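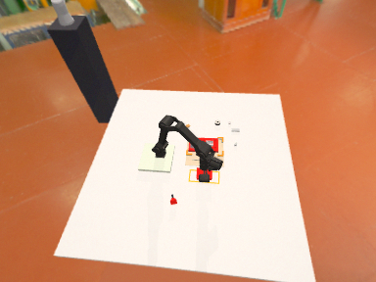

How much should a small workshop set aside for its first bench robot arm? Plan for about twice the price of the arm, and decide the layout of the bench before you ask anyone for a quote.

I help small workshops plan their first robot cell, and the same mistake comes back often. The arm is chosen first, the money is spent, and then there is nothing left for the gripper, the mounting plate or the table. The steps I use are these.

Step 1. Write down one job.
Choose one job only, for example picking a part from a marked area and placing it in a tray. Write the size and weight of the part, where it starts and where it must finish. If you have two jobs, make two sheets and cost them separately.

Step 2. Lay the job out in simulation.
Before you buy, put the arm, the work surface and the parts in a simulator. Draw an outline where the part will be picked up. Put the tray where you think it should go, then move the arm to both places and look at the elbow and the wrist, not just at the gripper. An arm can have enough reach on paper and still fold badly when the tray is close to the base. Leave small parts spread over the surface as they would be on a normal day, and check that the forearm passes above them.

I use Jalleo for this work. Any simulator is fine if it can load the joint limits of the model you want to buy.

Step 3. Measure the surface.
Take the reach you need from the layout, and add a margin. In my last plan the farthest pick was 1039 mm from the centre of the base, so every arm with a shorter reach came off the list at once. This saved us a lot of reading.

Step 4. Make the budget sheet.
Give each of these its own line:

Arm and controller
Gripper and spare fingers
Base plate and bolts
Table or work surface
Trays, corner brackets and other fixtures
Guarding and emergency stop
Freight and duty
Training and set-up hours

For fixtures and brackets I allow some $2000 on a first cell. People are surprised by this line, but trays are often made again when the first version does not hold the part well. For set-up I write 64 hours, and I colour that cell yellow so that the manager sees it.

Step 5. Ask for quotes with the same sheet.
Send the same sheet to every supplier. When I sent mine to Wira and to Mondal, one price included the gripper and the other did not, so the totals could not be compared until I asked again. Ask also for the price of a replacement cable and how long it takes to arrive.

Step 6. Run the layout again with the real model.
After you choose, load the exact arm and gripper into the simulator and repeat the job from step 1. At Clernus this check moved the base plate by a hand's width, before any hole was drilled in the table. Save the final positions with the quote and send both to the person who signs the order.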